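Clelldale Bag Handling Project
Progress report to Zadano, second period
Prepared by Dinesh Kaushik, 27/06/2019

The work in this period was the recording of human demonstrations for the thin-film tasks. As agreed in the revised plan, we have moved from remote control of the arms to hand-held grippers. The person doing the task holds one gripper in each hand and works at a table. Each gripper carries its own camera, and one more view is taken from head height.

The change has helped with plastic bags in particular. Under remote control the operator could not feel when the film was slipping, and many attempts were given up before the bag was open. With the grippers in hand, people find the edge of the film sooner and correct a bad pinch without stopping. 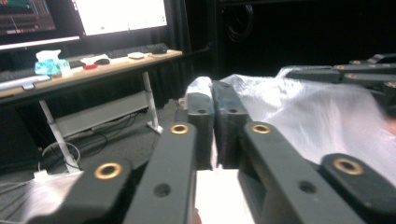

Data collection

We have recorded 1608 demonstrations to date against a target of 3379 for the full grant. Of these, 300 were set aside because the two wrist views did not line up in time with the head view. The fault was in how the recording computer stamped the files. It has been fixed, and recordings made after the fix have passed the same check.

The current task set uses a small basket, light household items and thin shopping bags. Operators are told what the end state should be and are left to choose their own grasps. We want the variety, although it makes the review slower.

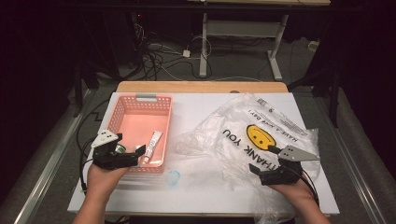 Review is done by two people working separately. They mark the start and end of each grasp and note any moment when the fingers hide the point of contact. Clear film is the hardest material to mark, as its edge is often lost against a white work surface. Printed bags are easier, and we have asked for more of both kinds.

Training

A first policy was trained on the checked recordings and run on the Landero arm for 21 trials. It reached the bag reliably but often closed above the film. Matoušek is preparing a finger tip with a softer face, due in October.
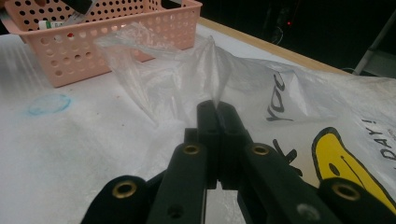 Gripper fingers holding the gathered tip of a translucent bag, wrist camera view.

Budget and next steps

Spending is in line with the plan, apart from a small overrun on cables and spare fingers, which we will cover from the travel line. In the next period we will continue recording, repeat the arm trials with the new finger tip, and send Zadano the review guide for comment. We request no change to the end date.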